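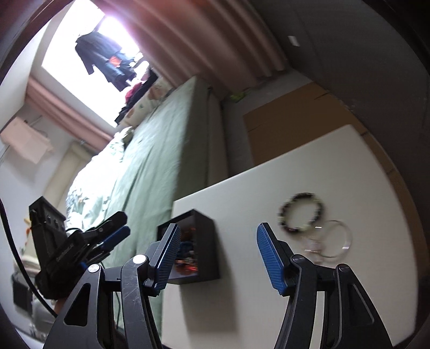 Nitrate in well water has no color, no taste and no smell, and a household can only know about it through a test. In our study area the test is offered to every owner of a private well, but the sampling must be done at home by the owner, and it is in this step that many kits are lost. During the preparatory interviews we asked people what had stopped them. Several older owners spoke about the bottle itself: the cap was smooth, their hands were wet from the tap, and they could not close it well. For the second version of the kit we therefore changed the cap to one with a fine crosshatched surface, a pattern similar to the one on the two blue pads in Figure 1. The volume of the bottle, the label and the form stayed as they were. The cap is a small part of the work presented in this section, but it was the same in both study villages, and the difference in return which we report below cannot be explained by it.

## 4.1 Setting and households

The study was done in Umdale and Moges, two villages in the valley of the Broro. Both lie on sandy soil with a shallow water table, and in both the main crops are maize and potatoes. Most houses outside the village centers have their own well. Some wells are drilled and have a closed casing, others are old dug wells with a concrete ring and a loose cover. We did not exclude dug wells, although it is known that they are more open to surface water after rain.

In each village we took a random selection from the list of registered private wells. This gave 100 households in Umdale and 100 households in Moges. Households connected to the public network were left out, also when they still used a well for the garden. Where a house had more than one well, we asked for a sample only from the well used for drinking and cooking.

The two villages received the same kit. It contained one bottle, one cooling bag, a form, and an instruction sheet with drawings. The instruction asked the owner to let the cold tap run before the bottle was filled, to avoid any tap behind a softener or filter, and to bring the bottle back on the same day. The collection point was open on Tuesday, in Umdale at the library and in Moges at the health center.

## 4.2 The awareness visit

In Umdale the kit was sent by mail with a letter. In Moges the kit was brought to the door by a community nurse, who stayed for a short talk. The talk was designed by Josefien Cuypers and was tested with nursing students before the start of the field work. It had 4 parts, always in the same order: where nitrate comes from, who is at risk, how to take the sample, and what the owner can do if the result is high.

The second part needed the most care in its wording. The best known danger of nitrate in drinking water is for young infants who receive formula prepared with this water, as it can lower the ability of the blood to carry oxygen. Many households in our selection had no infants, and in the test talks the older owners concluded quickly that the subject was not for them. The nurses therefore also asked whether grandchildren or other small visitors sometimes stayed in the house. This question often opened the conversation again -- several owners remembered at this moment a daughter who was pregnant, or a neighbor who took water from the same well.

A second difficulty was the belief that boiling makes the water safe. Boiling kills bacteria, but it does not remove nitrate, and when part of the water evaporates the concentration becomes higher. The nurses were asked to say this in every visit, also when the owner did not bring it up. In the mailed letter the same sentence was printed in bold.

## 4.3 Laboratory work and reporting

All bottles went to the Prireck laboratory by car in the afternoon of the collection day. Nitrate was measured by ion chromatography. Bottles that arrived warm, or without a readable label, were refused and the household was offered a new kit. Bottles with a cap that was not fully closed were also refused, and we noted them separately.

Every owner received the result by letter. The letter gave the measured value, the legal limit for public drinking water, and one of 3 short advices: no action, repeat the test in spring, or use other water for infants and pregnant women until a new test is done. Owners in the last group were also called by telephone. We considered it not acceptable to leave such a result to the mail alone.

## 4.4 Return of the kits

The share of kits returned was clearly higher in Moges than in Umdale. The difference was already present in the first week of collection and stayed until the end in December. In Umdale a reminder card brought some more bottles, mostly from owners who wrote on the form that they had put the kit away and forgotten it. In Moges the reminder had little effect, and the households that had not returned the kit by then were mostly those where the nurse had found no one at home and had left the kit at the door.

We looked also at the quality of the samples. Missing sampling times were common in the mailed group and rare in the visited group. Refusal because of an open cap was rare in both villages. We have no comparable count for the first version of the kit, and for this reason we make no claim about the effect of the new cap.

Some limits should be mentioned. The villages were not assigned at random: the health center in Moges had nurses available and Umdale had none. Moges also had a public discussion on manure storage in the summer before the study, and part of the interest in testing may come from there -- we could not separate this from the effect of the visit. Finally, we do not know how many owners with a high result changed their drinking water afterwards. The follow-up interviews on this question are described in Section 5.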